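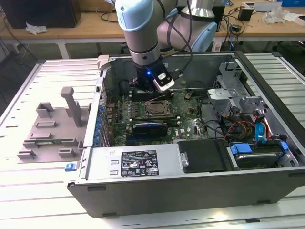

6 min read

Workshop notebook, November
Aurelia Husar

Match balls for the Nardale winter cup, continued

Carried on from the last entry. The balls came back from the storage container at the Jatum ground on Sunday, all 40 in the two big net sacks, and they have been on the rack overnight to come up to room temperature. Most were dirty. I wiped them down before doing anything else and put the ones with writing on them to one side, as two teams have been inking their initials near the valve and I want to know which balls are really ours.

The question from the league is simple enough. They want to know whether the Groltora balls can do a second season as match balls or whether they go down to training use. Last year we decided that by squeezing them, and the complaints started in the second round. This time every ball gets a pressure check, a leak check, a roundness check and a drop.

Gauge

Used the Wouters gauge, the one with the long hose. The short one reads lower than it, and the gap gets wider near the top of the range. I don't know which is right. I compared both against the dial on the big compressor, which sided with the Wouters, but the compressor dial is old and has a bent needle, so I wouldn't call that settled. For this batch it only matters that I stay on one gauge all the way through. Please don't swap them over if you are carrying on from my sheet.

Needle goes in wet. A drop of glycerine, twist, no forcing. Two valves were already split when I looked at them under the lamp and I think that was dry needles on the touchline. I have written to the clubs about this before.

Drop rig

Same rig as last month: the upright with the tape screwed to it, the release shelf at the top, and the paving slab on the floor. Drop height is 200 cm measured to the underside of the ball. Checked the tape against the steel rule and it was good. Checked the slab with a level and it had a slight rock at the back left corner, which I packed with a bit of inner tube and then thought better of, as rubber under the slab would soften the bounce. Took it out again and used a sliver of slate. No rock now.

Method is three drops per ball, turning it between drops so it doesn't land on the same panel, and read the bottom of the ball at the top of the bounce. Reading by eye is the weak part. I tried doing it crouched with my head level with the expected height, and that is better than standing, but the readings still wander if I get tired. I stopped for tea halfway down the first sack and re-did the ball I had just finished. The two sets agreed closely enough that I kept going.

First results

Most of the first sack is fine. The bounce is consistent from one panel to the next and I can't tell those balls from the unused one we keep in the cupboard as a reference.

The worst ball of the lot bounced to 113 cm on its best drop. It was at full pressure when it did that, so it isn't a matter of air. The cover feels thick and dead in the hand and I think it has taken in water through the seams and not let it go. It is marked with yellow tape. I weighed it and it was heavier than its neighbours. Leaving it on top of the cupboard, away from the heater, and will weigh it again at the end of the week. If the weight drops and the bounce comes back then we know what happened to it, and we should be looking at how the sacks are kept at Jatum. The container floor is bare metal and it sweats in cold weather. I have asked before for a pallet to stand them on.

A few others are lower than I would like without being bad. They have blue tape. I haven't decided about them.

Leak check

Pumped all of them to the same reading and wrote the time on a strip of masking tape on each. Will read again tomorrow at the same hour. The workshop heating goes off at night, which muddies it a bit, but it goes off for every ball equally and the reference ball is sitting there with them.

The obvious leakers got the bucket. One had bubbles at the valve and stopped when I reseated it with silicone. Another had bubbles from a seam, a long way from the valve, and that means the bladder has gone and the air is just finding its own way out. I am not opening it. The last time I restitched a panel it took an afternoon and the ball flew like a potato.

Roundness

The ring gauge we made from the plywood offcut is a good idea but the hole has worn where we push the balls through, and it now passes things it shouldn't. I went back to callipers, measuring across the valve and then across two other lines. Slow. Whoever has the router next, please cut a new ring in something harder, and cut it from the drawing in the back of the other notebook and not from the old ring.

One ball has a clear bulge on the side opposite the valve. You can feel it when you spin it on the bench. It bounces well, oddly, and would have passed on the drop alone. Out.

Goal nets

Not part of the ball job but I had to look at them while the pressure settled. The net from the far goal at Nardale has a hole low down on the left side where the ball has gone through at least once this season, and there was an argument with the referee about it. The net carries the old stores number, 176, on its bag tag, so it is one of the pair bought before the pitch was turned round. The other of the pair seems sound. I patched the hole with the green twine, working from the bottom edge upwards, knot for knot with the old mesh. The colour doesn't match. The clips along the foot of it are brittle and several snapped when I bent them, so I have gone over to hook and loop ties for the bottom rope. They need checking each match day and I have said so in the note that goes back with the bag.

I did not touch the top cord. It has been knotted in two places where somebody joined it, and it holds, but it sags in the middle if it isn't pulled hard. New cord is on the list.

Things that went wrong

Wrote two readings in the wrong column on the first page. Corrected, initialled, and the old figures are still legible underneath.

Dropped the callipers. Zero was off afterwards and I reset it against the block. The readings from before the drop are good.

One ball rolled off the rack in the night and under the lathe. It has swarf in the cover. I picked out what I could with tweezers and it has gone to training use whatever its numbers say, and I would want somebody to run a hand over it again before it goes anywhere near the under-twelves.

The rack needs a lip on the front. I have put a length of batten along the bottom shelf for now with two clamps.

Thoughts on the season question

I am inclined to say yes for most of them, as long as the league accepts that they get checked again after the new year. The balls themselves have lasted better than the ones before. What has hurt them is storage and dry needles, and both of those would hurt new balls just the same.

If they do want to buy, I would ask them to buy fewer and keep them here between rounds, with the home club collecting on the morning. The Nardale people won't like the extra drive. It would still be cheaper for them than what they did two seasons ago, which was to buy a full set and leave it outside in a sack through a wet spell.

No decision from me until the overnight pressures are in.

To do

Read all pressures tomorrow, same gauge, same order.
Second drop on the blue tape balls, with somebody else reading the tape.
Weigh the yellow tape ball at the end of the week.
Order valves, needles, glycerine, top cord.
Batten for the rack, screwed on properly.
Ask Jatum again about the pallet.
Return net bag to Nardale with the note inside it, not pinned to the outside where it falls off.

Added later, same day: went back and dropped the cupboard reference ball again after finishing the second sack, to see whether the rig had shifted. Same height as this morning. The slate is staying where it is, and I have written DO NOT MOVE on the slab in chalk.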